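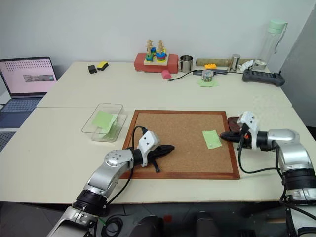

赤茶色の木枠のコルクボードと薄緑色の付箋

Drernsideのヨシ原沿いの遊歩道、3月まで一部通行止め ムクドリのねぐら保護で

Drernsideの川沿いにある教会と野鳥観察グループ「Clikora」は2023年11月24日、教会の裏手に広がるヨシ原の遊歩道のうち、水門から古い石橋までの区間を来年3月の末まで通行止めにすると発表した。冬を越すムクドリの群れがヨシ原をねぐらにしており、日没前後に人や犬が近くを通ると、降りかけた群れが何度も飛び立ってしまうためだという。

対象の区間はヨシ原の縁に最も近く、柵のすぐ向こうに鳥が降りる場所もある。水門側と石橋側の入り口にはロープが張られ、迂回路を示す地図が掲示される。迂回路は教会の駐車場を抜けて牧草地の外側を回る道で、舗装はされていないが、車いすやベビーカーでも通れる幅がある。雨の後は牧草地の角に水がたまりやすく、長靴が必要になることもある。教会の正面から川の下流へ向かう道は、これまで通り一日中通ることができる。

Clikoraによると、この場所にムクドリが集まり始めたのは今季は10月の半ばだった。はじめは教会の屋根や鐘楼に小さな群れが止まる程度だったが、冷え込みが強まるにつれて数が増え、11月に入ってからは最大3,000羽が夕方のヨシ原の上を飛ぶようになった。群れは日没の少し前に四方から集まり、しばらく上空で向きを変えながら飛んだあと、一斉にヨシの中へ降りる。

観察の取りまとめをしている小堀まゆさんは「昨年までは町の反対側の並木がねぐらだった。夏に枝が強く刈り込まれたので、こちらへ移ったのではないかと考えている。ただ、足環をつけた鳥がいるわけではなく、同じ群れかどうかは確かめようがない」と話す。並木の近くでは長年、ふんや鳴き声への苦情が出ていた。ヨシ原の周囲には住宅が少なく、今のところ教会にもClikoraにも苦情は届いていない。

通行止めのきっかけになったのは、Clikoraが今秋まとめた観察記録だった。会員や近所の人が夕方に書き留めた用紙を集めたもので、件数は959件に上る。用紙には時刻、天気、風向き、群れの来た方角、ねぐらに入った時刻のほか、群れが驚いて飛び立った場合にはその前に何があったかを書く欄がある。ハイタカが現れたという記録も目立つが、それより多かったのが、遊歩道を人や犬が通ったという記録だった。自転車のライトに反応したとみられる例や、柵に上って写真を撮ろうとした人がいた例も書かれている。

小堀さんは、飛び立つこと自体は珍しくないと説明する。「猛禽が来れば鳥は飛ぶ。それは止められないし、止める必要もない。気になったのは、暗くなってからも降りられずにいた日が続いたこと。寒い夜の前に余計に飛べば、それだけ体力を使う」。記録用紙の集計は、印刷所のStotellが無償で貸した作業部屋で行われた。用紙の様式は来季に向けて見直し、風向きの欄を書きやすくする予定だという。

区間の土地は教会が所有している。教会の敷地管理を受け持つKhoa Mạch(コア・マック)さんは、夏のうちから遊歩道の柵の傷みを気にしていた。「閉める区間には、腐って倒れかけた杭がある。冬の間に抜いておき、春に新しい杭を打つつもりだ。ただし作業は午前中だけにする。午後は鳥の時間ということで話がついている」。工事に使う車両は教会側から入り、ヨシ原の縁には乗り入れない。ヨシの刈り取りも、今冬は見送る。例年は1月に岸辺の一部を刈り、屋根ふきの材料として希望者に分けていたが、今季の分は取りやめになった。

教会の側にも変更がある。鐘楼を下から照らす明かりは、これまで日没とともに自動でつくようになっていたが、当面は消したままにする。夕方の礼拝がある日は、入り口と駐車場の足元灯だけをつける。鐘については意見が分かれた。鳴らさないほうがよいという声もあったが、記録用紙を見返しても、鐘の音で群れが乱れたという記述はほとんどなく、鐘はこれまで通り鳴らすことになった。クリスマスの時期の屋外の飾りつけも、川に面した側には置かず、道路側の門のまわりに移す。

一方、通行止めに戸惑う人もいる。犬の散歩で毎日この道を使っているという女性は「鳥を見るのは好きだし、理由は分かる。でも迂回路は暗い。冬は仕事から帰るともう日が落ちているので、牧草地の方を歩くのは少し怖い」と話した。朝だけでも開けてほしいという要望も出ている。これについてMạchさんは、朝は杭の作業と重なるため、少なくとも作業が済むまでは難しいとしている。迂回路の明かりは、足元だけを照らす低いものを置けないか検討中だという。

対岸で喫茶店「Diệp」を営む店主は、夕方の客が増えたと話す。川に面した席からはヨシ原の上空がよく見え、晴れた日には日没前から席が埋まる。店は冬の間、通常は日没前に閉めていたが、今月から閉店を遅らせた。ただし店の前の土手は道幅が狭く、路上に車を止めて見物する人が出ると通り抜けができなくなる。店主は「車は橋のたもとの駐車場に置いて、歩いてきてほしい。土手に止めた車のせいで、牛乳の配達が引き返したことがあった」と話している。

観察を希望する人に向けて、Clikoraは対岸の土手での観察を勧めている。ヨシ原までは川を挟んで距離があり、群れの全体が見渡せる。懐中電灯を使う場合は足元に向け、ヨシ原の方は照らさない。フラッシュを使った撮影とドローンの飛行は控える。犬は必ずひもにつなぐ。群れがねぐらに入ってからもしばらくは鳴き声が続くが、その間に水際へ近づかないことも呼びかけている。風の強い日や雨の日は、上空を飛ばずに低くまっすぐ降りてしまうことが多く、長い飛行を見たい人には、風の弱い晴れた夕方が向いている。

ねぐらを使っているのはムクドリだけではない。観察記録には、日が落ちてからヨシ原に入るハクセキレイや、岸辺の低い枝に止まるサギの名前もある。クイナの声を聞いたという用紙も複数あったが、姿を確かめた人はおらず、集計では声のみの記録として別に扱った。水門の上では、夕方になるとカワセミが止まっていることもあるという。小堀さんは「みんな上を見ているので、足元の鳥は見落とされがち。ヨシの根元の記録はまだ足りない」と話し、朝の時間帯に対岸から記録をつけてくれる人を探している。

教会ではこの冬、聖書に出てくる鳥について話し合う集まりも開く。2回の予定で、初回は創世記の洪水の物語に出てくるカラスとハト、次の回はレビ記で食べてはならないとされた鳥の一覧を取り上げる。一覧に並ぶ鳥の名前には、現在のどの種に当たるのか分かっていないものも多く、訳によって違う名前が当てられている。集まりでは何種類かの訳を読み比べ、猛禽や死肉を食べる鳥が多く挙げられている理由についても意見を出し合う。進行役は小堀さんとMạchさんの2人が務める。

Mạchさんは、子どものころに祖母から聞いた話が頭に残っていると言う。「祖母は、スズメの一羽さえ忘れられていない、というところをよく読んでくれた。ムクドリは出てこないのかと聞いたら、自分で探しなさいと言われた。まだ見つけていない」。小堀さんは教会の会員ではないが、観察の休憩に礼拝堂を使わせてもらったことから交流が始まったという。「信仰の話になると聞き役に回ることが多い。鳥の名前の話なら、こちらからも言えることがある」

集まりは礼拝堂の隣の部屋で開かれ、参加は無料。聖書は教会で用意する。終了後、天気がよければ対岸まで歩いてねぐら入りを観察する。日時は教会の玄関の掲示で知らせる。歩くのが難しい人は、教会の2階の窓から観察することもできるが、席が限られるため事前に申し出てほしいとしている。

通行止めの解除は、群れが去ったことを確かめてから決める。ムクドリは例年、春先になると少しずつ数を減らし、繁殖の場所へ散っていく。早く去れば予定より前に開けることもあり、寒さが長引いて群れが残った場合には、改めて掲示で知らせる。杭の打ち直しはその後に始め、作業が終わった側から順にロープを外す。迂回路のぬかるみや掲示の破損に気づいた人は、教会の事務室まで連絡してほしいという。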